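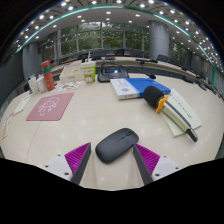 September 2026

Handheld gripper, tabletop clearing set, conference room block. Continues from the Zadimholm notes.

Purpose of this block: find out how much of the placement error in the trained policy comes from the demonstrations and how much comes from the pose tracking. The kitchen block could not separate the two. Counters there are short and cluttered close to the lens, so tracking never got bad enough to matter. The conference table is long, pale and nearly featureless, with windows behind it. It is a harder case for visual tracking and an ordinary one for grasping.

Objects: wireless mouse, handheld microphone, notebook, bottle. Mouse first. It is low, smooth and rounded, and the fingers have to come down on either side of it without pushing it ahead of them. Approach from the near side, fingers open, close, lift, set down on the pad, release, back off.

Collection: 200 demonstrations of the mouse task. Start position changed every time, orientation changed every time, nothing else on the table moved within a session. Between sessions the background items get shuffled.

Processing went through Madarico with the same settings as the kitchen block. First pass rejected too many. Cause was the feature threshold: the tabletop gives almost nothing to match on, and in the low approach the table fills much of the view. Lowered the threshold and masked the fingers and the black border with a fixed mask. Reran everything, kitchen block included, so the two sets are comparable. Combined total after filtering is 796 usable episodes, 555 of them with a closed loop back to the start pose.

The closed-loop ones are the useful part. For each, start and end poses should agree, and the gap between them is a direct reading of drift. Kitchen gap is small and tight. Conference gap is wider, with a tail. Looked through the tail by hand. Nearly all of it is one motion: a fast wrist turn just before the close, when the windows leave the view and the tabletop takes over. Slow turns do not do it.

Training: two policies, same architecture, same number of steps. A uses every usable episode. B uses only the closed-loop episodes, weighted down by gap size. B has less data.

Evaluation on the arm, mouse task only, 200 trials split evenly between A and B, order shuffled. Scored three things: grasp, lift, final offset on the pad.

Grasp: no difference I would defend. Both miss the same way, one finger landing on top of the shell when the mouse is turned nearly square to the approach.
Lift: same.
Offset: B is better, clearly so at the far end of the table, where A tends to set the mouse down short. Near end, no difference.

Reading: drift does not hurt the grasp much. The policy sees the mouse in the wrist view and corrects on the way in. Placement is where it shows, the pad being out of view for part of the carry and the action labels then doing all the work. Consistent with what the Ahuja rig showed on drawers, though that was a different gripper and I would not lean on it.

Not ruled out: B may be better just because closed-loop episodes are cleaner demonstrations. People who return carefully to the start pose probably also place carefully. Need policy C, closed-loop episodes only, no weighting. Should have run it this time.

Other notes
- Pad ribs: checked both fingers, no tearing. Keep the current pads through the next block.
- Gripper width reading jumped twice while fully open. Reseat the marker plates before the next session and log the zero.
- Bright windows push exposure down and the mouse goes dark against its own shadow. Lock exposure on the tabletop.
- Wrist turn: add a line to the operator sheet, turn before descending, then hold the angle.
- Viddale has a table with visible wood grain. Same task there would tell us if texture alone fixes the tail. Room is free in November.

Next: train C, repeat the far-end trials first, then the microphone set.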